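Sovo releases version 2 of its bin-picking planner, and publishes the misses

6/30/24

Sovo today released version 2 of Fliltberg, its grasp and motion planning software for industrial robot arms working in bins. The company is also releasing the full log of the test it ran in May, including every failed pick, and asks prospective customers to read the log before they read the rest of this release.

Bin picking has been called a solved problem for a good many years, mostly by firms that sell it. Sovo does not think it is solved, and does not claim that version 2 solves it. Flat parts on a flat metal floor remain difficult. Shiny parts remain difficult. A sloped wall takes away half the approaches a planner would like to use, and the cables strapped to the outside of an arm rarely appear in the model the planner is checking against.

Version 2 deals with the last of these. Earlier releases treated the arm as a set of clean, rigid shapes and left the operator to add a safety margin by hand. Most operators chose a margin so large that the corners of the bin could no longer be reached, or so small that a cable rubbed the wall. Fliltberg now carries a model of the cable bundle along with the arm. It is a coarse model. It assumes the bundle bends the way it bent during setup, and if someone re-ties the cables the setup has to be repeated.

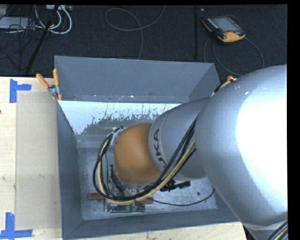 Work inside a steep-walled metal bin, with a circuit board and two copper strips on the floor.

The May test consisted of 323 attempted picks, in runs of no more than 60, with the planner's settings locked at the start of each run. Sovo has not boiled the result down to one success rate. A single percentage says little unless the reader also knows which parts were used, how they were placed and who decided what counted as a success. The log lists each attempt with the planned path, the grasp chosen and the outcome, and leaves the arithmetic to the reader.

Some things did improve. The planner rejects an unreachable grasp earlier, so the arm spends less time starting toward parts it will never get. When no safe path exists, the software now stops and gives the reason in plain words on the operator's screen. Version 1 returned a code that had to be looked up in the manual, and two of the codes were listed wrongly.

Other things did not. Thin strips lying flat are still the most common cause of a refused pick. The perception module, Hubmann, still loses edges where a part and the floor are close in colour, and marks and scuffs on the bin can still be read as parts. A new filter reduces these false detections but also throws out some real ones. It is switched off by default, and Sovo recommends leaving it off until a site has tried it on its own bins.

Fliltberg contains no self-learning feature. Customers have asked for one, and Sovo has looked at several approaches. None could explain afterward why the arm went where it did, and the company would not put its name to that on a factory floor.

Version 2 needs a new calibration of the camera and bin position. Existing calibration files will not load. Sites running Lotden, the company's cell-logging tool, should update it first, as older versions will drop the new path records without a warning.

Current licence holders receive version 2 at no charge. New licences are sold per cell, and a trial licence covers 100 hours of planner run time on the customer's own equipment with the customer's own parts. Sovo does not offer demonstrations using parts it has picked out itself.

The May log, the release notes and the list of known faults are available from Sovo on request. No sign-up or sales call is required.

About Sovo
Sovo develops planning, perception and logging software for industrial robot cells. Its products are Fliltberg, Hubmann and Lotden.

Media inquiries: Sovo press office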